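Notes for Unit 6: Gathering Driving Examples in the Simulator
Last updated March 17, 2023

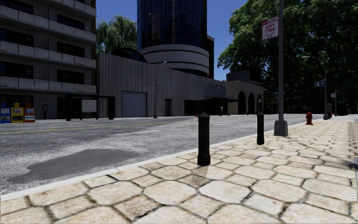

Yatziri Cisneros wrote back on last term's version of these notes that she'd spent a whole evening collecting perfect laps and her model still couldn't recover from a small drift toward the curb. Perfect laps teach it perfect laps, she said, and could I please put that first this time.

So it's first! When you collect, steer off a little on purpose, then record the correction. Record only the correction, please (pause logging while you drift), or your model will learn the drifting too. I did this wrong for most of July and my cars wandered like shopping carts.

On to the street map. You'll be working in Sindlow, our rendered city block, and I like it because the edges are busy. There's a light curb against gray asphalt, a big darker patch in the near lane, bollards, hydrants, poles, and trees with really deep shade under them. A patch like that one is worth several passes. If every example you have is on plain asphalt, the learner may decide a change in color means the road has ended, and then it brakes for nothing.

How much to collect: each group turns in 2,000 frames, with 200 of them held back for testing. Hold back whole runs, not frames picked at random, because neighboring frames are nearly twins and your score will look wonderful for no good reason. Tadeo Espinoza's group handed in 1,986 after cleaning and that was fine by me.

Vary the start point, the direction and the sun setting. Write down which ones you used in the run log (the Lolari sheet, second tab), even when it's late and you're sick of it.

Bring your worst run to lab and we'll replay it together.

Filed under: Course Notes, Robot Learning, Data Collection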